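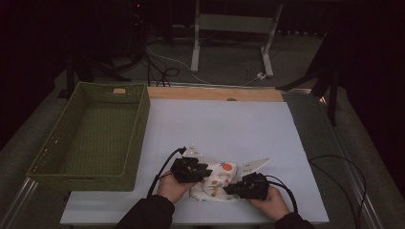 Washing and Care FAQ: Printed Cotton

These answers apply to all printed cotton sold by Kivthorpe under the Vitard and Gramora ranges, both as yardage and as finished napkins, tea towels and handkerchiefs. Dyed solids have a separate care page.

Should I wash the fabric before cutting it?

Yes. Vitard cotton is sold unwashed and shrinks in both directions, more along the length than across the width. Wash and dry the yardage the same way you plan to wash the finished item. Finished goods have already been washed once at the mill and need no further treatment before use.

What temperature is safe?

Warm for the first wash, cold or warm after that. Hot water does not harm the cotton itself but shortens the life of the print, most noticeably in reds and dark blues.

How do I keep the cut ends from fraying in the machine?

Zigzag or serge both raw ends. If you have neither stitch, clip a small triangle off each corner. Pieces shorter than 20 inches should go in a mesh bag – they tangle badly otherwise.

Can I use bleach?

No chlorine bleach on any printed item. Oxygen bleach is acceptable on white-ground prints if fully dissolved first. Undissolved powder leaves pale spots that cannot be corrected.

The rinse water is colored. Is this a defect?

Usually not. Some loose pigment comes off in the first 2 washes. If color is still visible in the third rinse, stop washing and contact us with the lot number from the selvage or hem tag.

How do I test for colorfastness?

Wet a corner, press it between two layers of white paper towel under a heavy book, and leave it until dry. A faint tint is normal. A clear copy of the motif on the towel means the piece should be washed alone.

Why is my cloth so wrinkled after drying?

Gramora is 100 percent cotton with no resin finish, so it creases if it dries in a heap. Take it out slightly damp, shake it, and hang it or fold it flat. Creases that have set can be removed by misting with water and ironing on the reverse side at the cotton setting.

Does fabric softener matter?

It does on towels and napkins. Softener leaves a film that reduces absorbency. To remove an existing film, run a warm wash with half the usual detergent and a second rinse.

How is the lot number read?

The letters give the range and the digits give the run. Runs are limited to 2,000 yards, and shades vary slightly from one to the next. Order enough for the whole project from a single lot.

Are Nechyporuk prints covered by this page?

Only those bought in March or later, when printing moved to the same pigment process as Vitard. Earlier stock was printed with direct dyes and should be washed cold, by hand, and dried out of the sun.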